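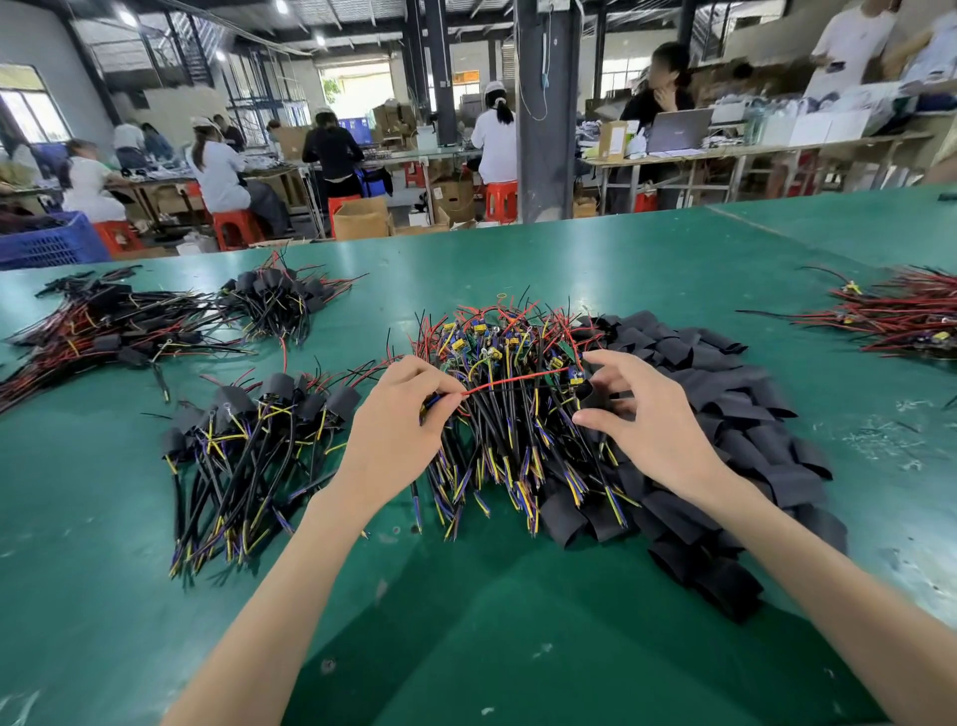 Wired modules and black heat-shrink sleeves on the assembly bench.

Silberg Wired Modules, Series 793

The Series 793 is a small circuit module supplied with its leads already fitted. It is intended for manufacturers who build control equipment into their own housings and who prefer to receive the board wired, sleeved and ready to connect. Assembly is carried out by hand at the Lisano works.

Construction

Each module consists of a small green circuit board with red leads at one end and black cable at the other. The outer jacket of the cable is stripped back at the tip so that the coloured inner conductors can be reached. A black heat-shrink sleeve is fitted over the board once the leads have been attached and separated. Customers who intend to pot the board in resin may order it without the sleeve.

Lead length

The standard cable length is 70 cm. Other lengths are made to order, subject to a minimum quantity of one carton. Stripped length at the free end is 8 mm unless the drawing states otherwise.

Packing and storage

Finished modules are tied in bundles of 10 and packed in cartons. Bundles should be kept flat in a dry room and should not be hung by the leads. When a bundle is opened, the leads should be drawn out singly by the wire end, without pulling on the board.

Ordering

Orders are accepted through Panganiban, our distributor for trade customers, or directly from the Silberg sales office. Please quote the series number, the cable length and whether sleeves are required. Drawings for non-standard terminations should be sent with the first order. Modules for use in Clondus enclosures take the short sleeve, which must be requested separately.

Orders for delivery before the December closure should reach the sales office by the end of the preceding month.

Page revised February 27, 2020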